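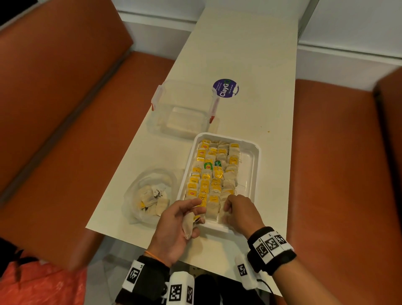
Matilde Moreira asked me last week whether you need to know anything about robots to sign up. Nope, not a thing!

I'm Natália Veloso, and I'm looking for 17 people to try the Halten wrist kit before it goes on sale. You strap a tracker on each wrist, then do ordinary table chores — sorting tea bags, packing up leftovers, that kind of stuff — while the kit records how your hands move. Robot teams will buy it to teach their machines the same jobs, so I want to hear where it pinches, slips or just gets annoying.

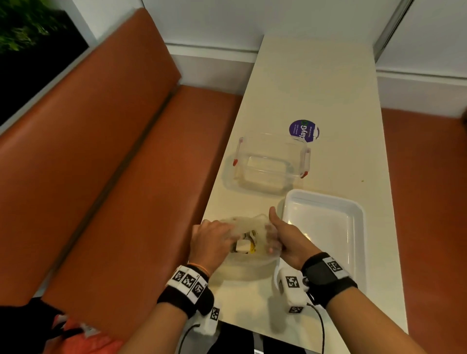

WHAT YOU GET / WHAT WE ASK

Sessions run 62 minutes and you'd do 8 of them, all at our Vonau office. Pay is $200 at the end, plus lunch (the good place, I promise). You need to be 18 or older and okay with cables near your forearms. Lefties, please apply — we're short on you! Bracelets can stay on.

Write to me through the Carvalho sign-up page by 10 November 2023 and tell me which hours work for you.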